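Table-clearing robots are getting better, but slowly, Bendum trial finds

24 Dec 2025 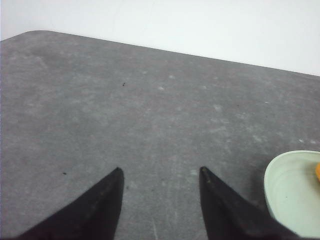
Clearing and wiping a table remains one of the harder jobs to hand to a machine, according to results released by Stisik, a small robotics company that has been testing a two-armed system at its workshop in Bendum since August. The company set the robot 1,072 table-clearing jobs over the course of the trial. It finished 830 of them without a person stepping in. The work is the kind most people do without thinking: pick up whatever has been left out, put it in the right place, then wipe the surface. A gray tabletop with a pale green bowl near the gripper, something orange inside it, and a scatter of whitish smudges and small specks across the rest is a fair sample of what the job involves. Moving the bowl is the easy half. Deciding which of the marks will wipe off, and which are part of the table, is where the time goes.

"Picking up a bowl was the problem we worried about three years ago," said Kekeli Acheampong, who leads testing at Stisik. "We can pick up a bowl. The question we get from customers now is whether the table is clean when the robot says it is clean, and I can't give them the answer they want yet."

Under the rules of the trial, a job counted as finished when every item had been moved to a bin or a dish rack and a person checking the table found nothing left on it that a damp cloth would remove. The robot was allowed as many passes with the cloth as it wanted. If it stopped, dropped an item on the floor or asked for help, the job was marked as failed.

Wiping caused more failures than lifting. The robot would go back over worn patches in the surface again and again, treating them as dirt, until the time limit ran out. On other jobs it left crumbs behind after deciding they were part of the speckled pattern. Stisik says a plain white table gave better results, but that few of the cafeterias and break rooms it hopes to sell to have plain white tables.

Speed is the other sticking point. The average job took 9 minutes from the first movement to the last wipe. A cafeteria worker given the same tables needed less than two.

Sestgate, which runs staff cafeterias for office parks and warehouses, sent a team to watch the trial in the fall. Ákos Kovács, who manages the company's dining rooms, said he came away interested but not ready to place an order.

"At lunch I have some 50 tables turning over, and people standing there with trays," he said. "Nine minutes a table is no use to me at noon. After closing is a different story. If it wants to spend half the night in an empty dining room, that's fine, as long as I don't have to send somebody in at five in the morning to do it over."

Kovács said his staff had mixed feelings. Several told him they would be glad to give up the late wipe-down, which is the shift he has the most trouble filling. Others asked what would happen to their hours. He said no jobs would be cut as part of any test, and that he had put that in writing.

Bowls and cups with food still in them are a separate problem. The robot tips what it can into a bin before it racks the dish, but soft leftovers tend to stick, and it has no reliable way to scrape them out. Liquids are worse. For most of the trial the testers used dry or solid items, and a short run with half-full cups of water was stopped after two days.

"We had a wet floor and a long list of things to fix," Acheampong said. "I'd like to try that again when the wrist is steadier."

The company is now working on how the robot looks at a surface before it starts wiping. One method under test has it take a view of each table once, when the table is known to be clean, and compare later views against that. Acheampong said early results were good on tables that stay put and poor on tables that get moved around the room, where a change in the light can make the same scuff look new.

A rival approach comes from Salcedo, which makes floor-cleaning machines and has been working on a table unit of its own. Its version skips the lifting entirely. Staff clear the dishes and a single arm on a wheeled base handles the wiping. Salcedo has not published results and did not reply to a request for comment.

Homes are further off. Stisik had talked about a kitchen model when it was founded, but Acheampong said that plan is on hold. Cafeteria tables come in a handful of sizes and hold much the same things every day. A kitchen table can have mail, homework, a phone charger and a half-eaten sandwich on it, and the owner will only want one of those thrown away.

"I have two kids and I would not put it in my kitchen," she said. "Ask me again when it has gone a month without needing me."

Stisik plans a second trial with the same scoring rules and a shorter time limit of five minutes per table. Sestgate has agreed to provide one dining room for overnight testing if the company can first show a finish rate above nine in ten at the workshop. No start date has been set for either.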